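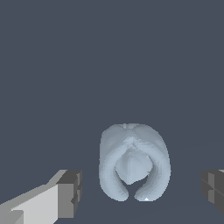
Learning to Let Go: Teaching a Simulated Arm by Hand

The hardest thing to teach a robot arm at Plosteck is how to pick up something soft. The firm does its teaching in simulation, with a person at a desk moving a hand controller and a white arm on the monitor following along. When the person squeezes a trigger, the gripper closes. Every movement is saved, and a program later learns from the saved movements how to do the job alone.

The office is above a bakery in Fididbridge. I spent two days there in November and did a fair amount of the driving myself. The training they give a newcomer lasts one morning. After that you are put on a real task, and your attempts are stored with everyone else's unless you mark them as bad.

The task that month was called Hurkska, after the software project it belongs to. The operator brings the gripper down over a small pale blue object, closes the fingers, lifts, and holds. The object is lumpy and folded, and the gray-blue background gives the eye very little to work with. On my first day I closed the fingers on nothing at all, several times in a row.

What the operator sees

There are two kinds of view. One is set back and takes in the arm. The other is close to the fingers and looks toward the object, with a finger on either side. New operators tend to stare at the close view because it feels like looking through the robot's own eyes. The experienced ones keep moving between the two. The distant view tells them whether the hand is tilted, and the close view tells them which finger is nearer.

Tilt matters more than I expected. A tilted hand can still hold the object, and the recording may well be kept. Plosteck wants a certain number of those, so that the program learns from more than straight, tidy grasps.
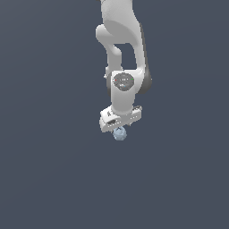

What gets kept

By the time I arrived, the team had recorded 2,994 attempts at Hurkska. The first batch to be reviewed was 532 of them, and 452 passed. A failed attempt is usually one where the operator stopped to think. A person can hover for several seconds deciding what to do next, and a program trained on enough hovering will hover too.

Reviewers watch the recordings at double speed and write a short note on each one they reject. The notes I read were mostly of the "waited too long" and "closed early" kind. A few said only "again."

Operators work in blocks of forty minutes and then have to take off the headset and leave the desk. The wrist gets tired first. Some of them prefer a plain joystick, and the company lets them use it, although the recordings come out jerkier and need smoothing afterward.

The approach is where most of my own attempts went wrong. I came down too fast, stopped short, and then made a string of small corrections with the fingers open over the object.
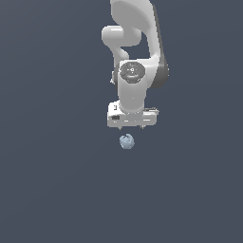

The advice I was given was to settle the position while the hand was still high, then come down in one motion and close without a pause. It took me most of an afternoon to do that with any regularity. My best run was six good attempts before a bad one.

Plosteck also has a physical arm, on loan from a supplier called Bouazza, and plans to try the trained program on it in the spring. The first real objects will be folded washcloths. Until then the work stays on the screen, and the next task on the list is putting the object back down.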